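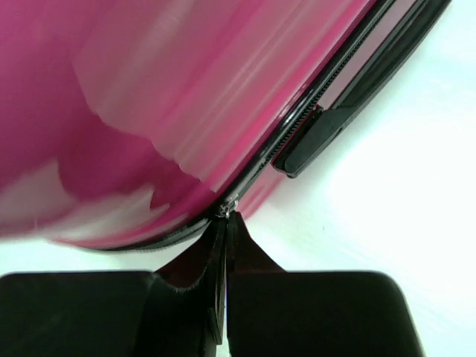 Slot is 15 min. Start on time, skip the bio.

Opening: who here has traveled to an away game this year? Hands. Keep it quick.

Tonight is volleyball, club level, and what it costs to keep a traveling team on the road. Using Lovelwood as the case. Small town, one gym, good players.

Numbers. Lovelwood spent 3069 dollars on travel last season. 551 of that was parking and tolls. Pause there, people always laugh. Rest is vans, gas, motel at Bresto.

The Bresto weekend. Two nights, four matches, lost three. Players slept badly, ate at the gas station. Coach blamed serve recieve. I blame the drive. Say this is my opinion, no data.

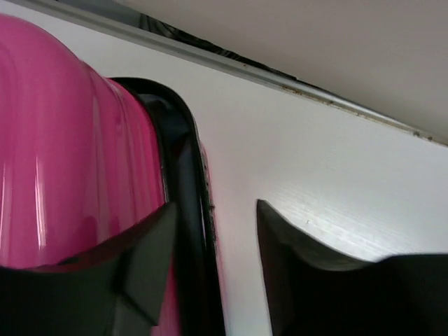 Next bit, scheduling. League puts Nadar and Worar a week apart even though they're twenty minutes from each other. Two trips, two van rentals. Ask for back to back dates in June when the calendar is still open. By August too late.

Home crowd. Worar gym holds 2000, looks empty with our parents in it. Nadar is tiny and loud, way harder place to play. Tell the story about the drum. Short version!!

Fundraising, don't get stuck here. Car wash ok, raffle better. Local shops will pay for warmup shirts if you ask before school starts. Bring the shirt, hold it up.

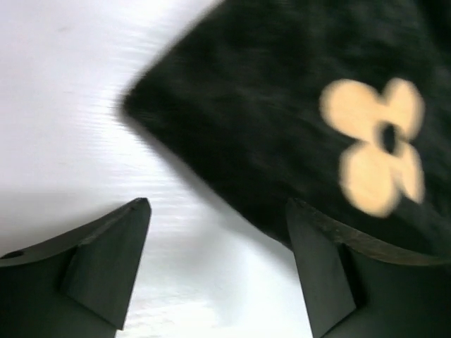
If running late drop the part on libero rotation, nobody came for that.

Asks for the room: share vans between the girls and boys sides, pack food, one adult per van who isnt coaching. Leave by 6 a.m. for anything past Bresto.

Questions. Someone will bring up club dues. Answer: went up once, players on reduced dues still travel. Dont argue about the amount.

Sign up sheet is by the door, pens in my jacket.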